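Guérin Bedroom Cell: Setup and Maintenance Notes

Maintained by the Plarnirville site. Technical contact: Josiane Besnard. Maintenance log: Florian Caron.

Scope

This file accompanies the recordings made in the Guérin bedroom cell and sets out how the cell is prepared, checked and repaired. It is intended for operators at Plarnirville and for staff at Jurkmont who receive the data and need to know the condition of the machine when an episode was recorded. Task labels and file formats are covered in a separate document.

Contents of this release

Episodes retained: 586
Episodes with soft toys and basket: 238
Episodes with other household items: the remainder
Views per episode: one head view, one fixed view

Episodes interrupted by a hardware fault are not included. They are kept at Plarnirville and may be requested in writing.

Workspace

The robot works at the side of a bed made up with a gray fitted sheet and two pillows at the head end. For the soft toy task, the set consists of a white perforated basket and several plush toys, which may start inside the basket or on the sheet. The sheet is pulled flat at the start of each session and is not straightened between episodes. Creases therefore build up over the morning, and users who rely on surface texture should take this into account. 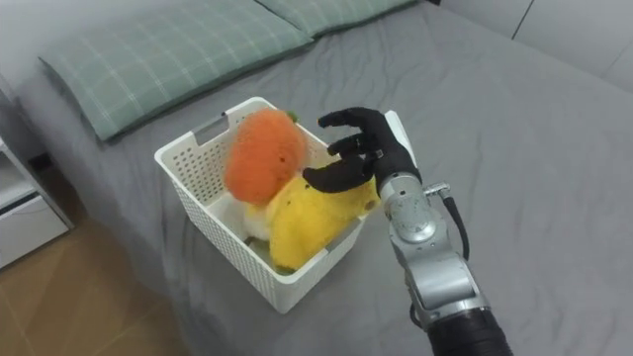
Hand clearance is the setting most often found to be wrong. The mattress gives under load, and a height taught on a firm table will be too low at the edge of the basket and too high in the middle of the bed. Operators are to teach the approach height on the bed itself, with the basket in place and filled. The taught height is stored under the session name and must not be copied from an earlier session.

The fingers are to be opened and closed fully four times before the first episode. Any finger that lags behind the others is recorded in the log, and the session does not begin until it has been recalibrated. Plush fibres collect at the knuckle joints and should be removed with a dry brush. Solvents and compressed air are not permitted.

Daily checks

1. Confirm that the emergency stop releases and resets.
2. Inspect the cables at the shoulder and along the arm for rubbing or tight bends.
3. Move each arm slowly through its range by hand, with the drives off.
4. Confirm that the base does not press the mattress out of position.
5. Compare the fixed view with the stored reference and correct any shift.
6. Clear the floor along the cable run.

The full joint calibration is carried out every Monday and after any repair to an arm. 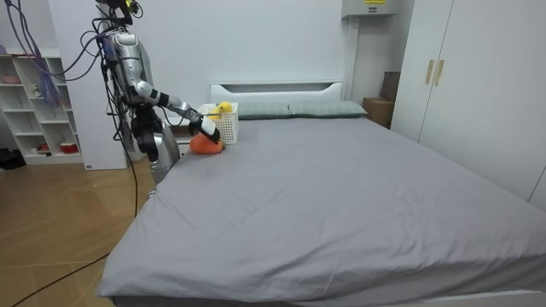 Cable replacement

The cable bundle is treated as a wearing part. It is replaced after 384 hours of powered operation, or sooner if the outer covering is marked. The procedure takes about an hour and requires two people, one of whom supports the arm throughout. New cables are fitted with enough slack for the arm to reach the head of the bed without pulling on the connectors. Ties should be snug but able to turn under finger pressure.

Replacement cables are ordered through Brovurmont. Cables from other sources have not been tested in this cell and should not be fitted.

Known issues

In April, the wrist calibration drifted over several sessions before the cause was traced to a loose connector. The affected episodes carry the flag wrist_offset and have not been corrected. The connector is now checked at the end of each day.

Reporting

Faults are to be entered in the maintenance log before the machine is restarted. Entries should give the session name, the joint concerned and the action taken. Questions about past repairs should be sent to Florian Caron; requests for changes to this file go to Josiane Besnard.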